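Storage and Tidying in Shared Student Rooms
Project report, Timdale College, Department of Interior Planning
Submitted 25/01/2021

1. Purpose

This report presents the findings of a term project on how shared rooms are kept in order at the Flonduvville residence. The project was proposed by the housing office, which wished to know whether the present furniture gives residents enough space to put their belongings away.

2. Method

Residents were asked to complete a short form at the end of each day in November. A total of 413 forms were returned. Each form recorded the time spent tidying and the items that had no fixed place. Two storage plans, named Pivumow and Azimi, were then drawn up and compared on paper.

3. Findings

Most of the items reported were small – chargers, keys, stationery and mail. Clothing was mentioned less often than expected. Residents who tidied for a few minutes every evening reported fewer misplaced items than those who left the work until the weekend. 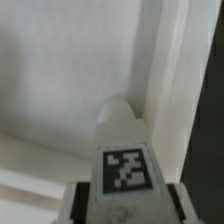
The Azimi plan offers more open shelving, while the Pivumow plan relies on closed drawers. Open shelving was preferred for items in daily use – drawers were preferred for papers and spare bedding.

4. Recommendations

The Azimi plan should be tried in 30 rooms during the next term. A labeled tray near the door of each room is also advised. The forms should be repeated under the same conditions.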